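# Where Do Cardboard Boxes Come From?

Look around your kitchen and you will find a lot of boxes. Cereal comes in a box. So do crackers, tea bags and toothpaste. The packages that arrive at the front door are boxes too, only bigger and browner.

Nearly all of them are made from wood. A box starts out as part of a tree, or as an older box that got recycled.

## Two kinds of cardboard

People use the word "cardboard" for two different things.

The first kind is thin and smooth. It bends easily and has no gaps inside. Cereal boxes are made of it. People who work with packaging call it **paperboard**.

The second kind is thick. If you look at the edge of a moving box, you will see a wavy line of paper between two flat sheets. This kind is called **corrugated** cardboard (say it like this: KOR-uh-gay-ted). The wavy part is called the **fluting**, and the flat sheets are called **liners**.

The waves are mostly air, so a corrugated box is light. They are also strong. Each wave works like a tiny arch, and arches are good at holding things up. Bridges use them for the same reason.

## From tree to pulp

Wood is made of very small threads called **fibers**. They are stuck together by a natural glue called **lignin**. To make paper or cardboard, you have to get the fibers apart.

At the paper mill in Horkel, logs arrive by truck. The work goes like this:

1. The bark is scraped off in a big turning drum. It is often burned to help heat the mill.
2. A machine with sharp blades cuts the logs into chips.
3. The chips are cooked with water and chemicals under high pressure. The lignin dissolves and the fibers come loose.
4. The fibers are washed.

What is left is called **pulp**. It looks a bit like wet oatmeal.

Not every tree makes the same pulp. Pine and spruce have long fibers, which make strong cardboard. Birch has shorter fibers, which make a smoother surface that is good for printing.

## From pulp to board

The pulp is mixed with a lot more water and spread over a moving screen. Water drips through the holes and the fibers stay on top in a flat, tangled mat. Heavy rollers squeeze more water out. Then the mat travels over hot metal cylinders until it is dry.

By the end it is a long sheet, and it gets wound onto a giant roll. A full roll can weigh more than a car.

Paperboard is often made in layers. The inside layers can be gray or brown, and the outside gets a thin white coating so that colors show up well. You can check this at home. Tear a corner off an empty cereal box and look at the torn part. You will probably see that the middle is a different color from the outside.

## How a flat sheet turns into a box

A box begins life flat. The flat shape is called a **blank**. If you have ever opened out a cracker box along its glued seam, you have seen one.

First the sheet is printed. Many blanks fit on one sheet, packed close together like cookies on a tray, so that little board is wasted.

Next comes a tool called a **die**. It works like a cookie cutter with two kinds of edges. The sharp ones cut the outline of the blank. The dull ones press lines into it without cutting all the way through. These lines are called **creases**, and they make the board fold in the right places.

Last of all, a machine folds the blank and glues one long side. The box is still flat at this point, and that saves a lot of room on the truck. It pops open at the factory where it will be filled.

## Small boxes and big boxes

A small box for something light doesn't need fluting. Thin board is enough. The flaps at the ends tuck in or get a dot of glue.

Small boxes are often packed inside a big corrugated one for the trip to the store. The big box takes most of the bumps. The little ones still rub against each other, and after that they get picked up and put back on shelves. Corners go soft first. Flaps crease.

A slim little box with a red band at the top, a white panel under it and slightly worn edges:
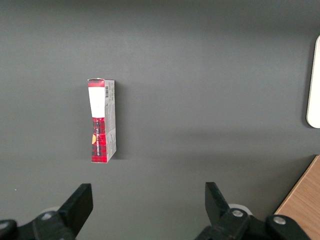 ## What happens to old boxes

An empty box can be used again. You can keep crayons in it, or start seeds in it, or cut it up for a school project. When it is no longer any use, it can usually go in the recycling.

Old boxes from Horkel and the town of Tamow are squashed into blocks called **bales**, tied with wire and taken to the mill. There they go into a huge tub of water with a spinning blade at the bottom, a little like a blender. The board falls apart into pulp again. Tape, staples and bits of plastic are picked out by screens and magnets.

Fibers get a little shorter each time they go through this. After 7 trips or so, many of them are too short to hold together. They wash out with the water, and new wood fibers are mixed in to keep the cardboard strong.

Some boxes cause trouble at the mill. Grease is the worst, and it doesn't wash out well. Some towns take greasy pizza boxes and some don't, so check the rules where you live.

## Try it: which shape is strongest?

You will need:

- 2 sheets of plain paper
- tape
- a few thin paperback books

**Step 1.** Roll one sheet into a tube and tape the edge.

**Step 2.** Fold the other sheet in four to make a square tower. Tape that edge too.

**Step 3.** Stand both shapes on a table. Put one book on top of the tube, then another, and keep going until it falls. Write down your number.

**Step 4.** Do the same with the square tower.

The tube usually wins. A square tower tends to buckle along its flat sides, while a round one spreads the weight evenly all the way around.

## Words to know

**Blank** – a flat piece of board, cut and creased, ready to be folded into a box.

**Fluting** – the wavy paper in the middle of corrugated cardboard.

**Lignin** – the natural glue that holds wood fibers together.

**Pulp** – loose fibers mixed with water.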